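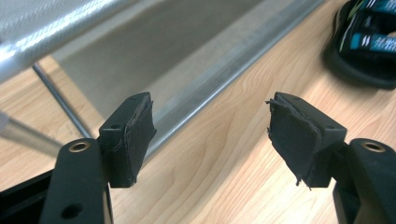 Residents of Huden who wrote to the town council during the consultation said they had no quarrel with fireworks on the usual nights, but wanted the noise to stop at an hour when children and older people could sleep. One wrote that her street had heard rockets after midnight on several evenings in a row, and asked why the old bylaw said nothing about it.

The council has now adopted a new bylaw on the private use of fireworks within the town boundary. It was approved at the October meeting and comes into force on the first day of November.

Under the bylaw, fireworks may not be set off on private land after 10 p.m. without a written permit. They may not be set off at any time within 60 metres of a care home, a stable or a building where animals are boarded. The use of fireworks in streets, car parks and the public gardens at Kiani is prohibited at all hours, except at displays arranged by the council itself.

The council received 185 written replies to the consultation, which was open for 40 days over the summer. Most supported an evening limit. Opinion was more divided on permits, and several traders in the Busico district asked that the fee be waived for events that are free to the public. The council did not accept that request but agreed to look at the level of the fee after the first year.

Applications for a permit must reach the town office at least 14 days before the event. They should state the address, the start and finish times, and the name of an adult who will be present throughout. Forms may be collected from the office or from the library in Voditz. Permits already granted under the previous rules remain valid until the date printed on them.

A first breach will normally lead to a written warning. Further breaches may be dealt with by a fixed penalty, and the council may refuse later applications from the same address. Enforcement will be carried out by the council's own wardens - the police will continue to deal with the sale of fireworks to minors and with any danger to the public.

A notice setting out the main points is being delivered to the 3,133 households in the town. The full text of the bylaw can be read at the town office during opening hours.

Issued by the Huden town office, October 21, 2024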